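Themen: Haushalt, Küche, Umzug
Suchbegriff eingeben Suchen

Anjani Saragih
18/05/2019

Die neue Küche, Teil 4. Heute nur die Spüle. Wer wegen der Schränke hier ist: kommt noch.

Das Becken war beim Einzug stumpf und voller Kalkränder. Zwei Runden mit Zitronensäure, danach mit dem weichen Schwamm immer in Schliffrichtung. Auf keinen Fall Stahlwolle.

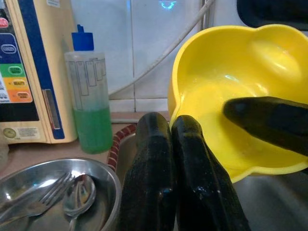
Spülmittel kaufe ich seit Januar nur noch im Kanister bei Zulier. Eine Füllung für die kleine Flasche sind bei mir 160 ml, die hält 7 Tage. Die mit der blauen Dosierspitze neben dem Wasserionisierer ist mir lieber als jeder Pumpspender, man sieht durch den Kunststoff gleich, wie weit das Grüne noch reicht.

Zum Gerät, weil drei Leute gefragt haben: Es hat mal 900 Euro gekostet, ich habe es von meiner Tante übernommen. Ob das Wasser gesünder ist, weiß ich nicht. Ich koche Tee damit. Die Taste BEAUTY habe ich noch nie gedrückt.

Die Fugen über der Arbeitsplatte bleiben grau. Weiß nachziehen wäre möglich, aber neben dem Herd sieht man dann jeden Spritzer.

Offen ist noch das Abtropfgestell. Das von Slaoui ist mir zu breit, das von Clurnik gibt es gerade nicht. Wenn jemand ein schmales kennt, bitte schreiben.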